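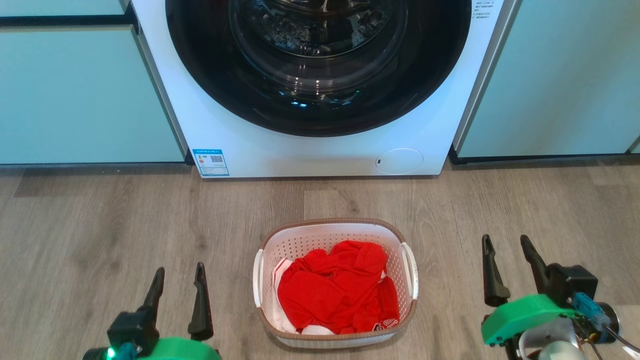
Udenum time-of-use plan, anybody switched?
Cadthorpe Household Talk > Bills and Utilities

porchlight_pam
Joined January 2024

Hi all, first post, be gentle! We moved from Vesotbridge into a rental over here and the electric bill has me pulling my hair out. Last one was $162 for 843 kWh. Two adults, no kids, no hot tub, nothing weird. Udenum keeps mailing me postcards about their evening saver plan where it's cheap after 9 pm and pricey from 4 to 9. Has anyone done it for a full winter? Did you save anything or did you just end up eating dinner in the dark?

gravelroad77
Did it for a year and went back to flat rate. The cheap hours are great if you can use them. I can't. I get home at 5, I cook at 5:30, and the heat is running because it's freezing outside. That's the whole expensive window right there. My bill went UP in February and I was so mad I called them twice.

soupweather
Gonna disagree with gravelroad. We love it. We went from 843-type months (seriously, ours looked just like yours) down to 645, although I should say we also got a new water heater that fall, so take that for what it's worth. Things we moved to after 9:

1. Dishwasher. Easiest one, it has a delay button and I just hit it on my way to bed.

2. Laundry. I throw a load in before I brush my teeth and hang it up in the morning. Cold wash for pretty much everything, towels excepted. 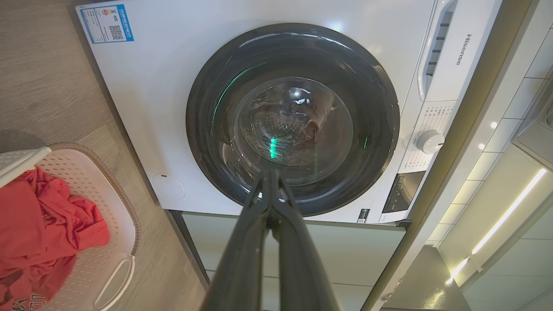
3. Baking. OK this one is a little nuts, but I do bread on Sunday-type days off, early, and freeze it.

4. Heat. We warm the place up before 4 and then let it coast. Sweaters help!

gravelroad77
Number 4 only works if your house holds heat. Mine's from the fifties and it coasts like a brick. Also you used fewer kWh, soupweather, and that's your water heater talking. A rate plan changes the price, it doesn't make the meter spin slower.

soupweather
Fair, I said take it for what it's worth! But our price per kWh dropped too, I just don't have the old bills in front of me. I'll dig.

porchlight_pam
This is all so helpful, thank you. We're in the Talebi apartments, electric baseboards, and I think the walls are made of crackers. The dishwasher is ours to run whenever but there's a quiet hours rule after 10, so a late wash would be cutting it close. Would mornings count as cheap?

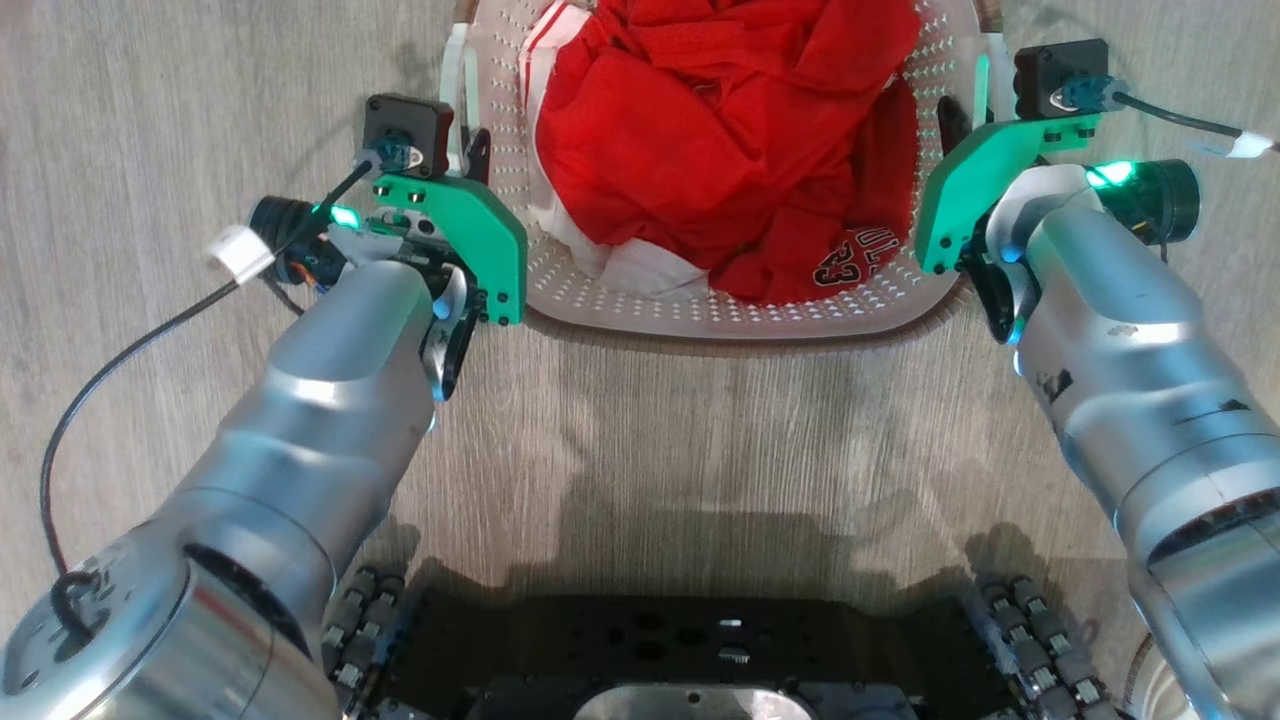 tinroof_diner

Mornings count, yes. On mine the cheap rate runs until 6 am and then there's a middle rate until 4, so breakfast-time chores are fine and you won't annoy the people downstairs. I do my uniforms at 5 before work. But I'm with gravelroad on the baseboards, pam. Those things eat money, and if they're on all evening the plan is going to sting. Before you sign anything, log in to your Udenum account and look for the hourly usage chart (it's under "My Home", kind of buried). If the tall bars are all between 4 and 9, stay put. And ask if you can switch back mid-year, when I signed up it was a 12-month thing.

gravelroad77
They let me out early but I had to whine.

porchlight_pam
Found the chart! Huge spike at 6 every single night, ugh. I'm going to get some plastic film for the windows first and see what the next bill looks like. Soupweather, I still want to know your old rate if you find it.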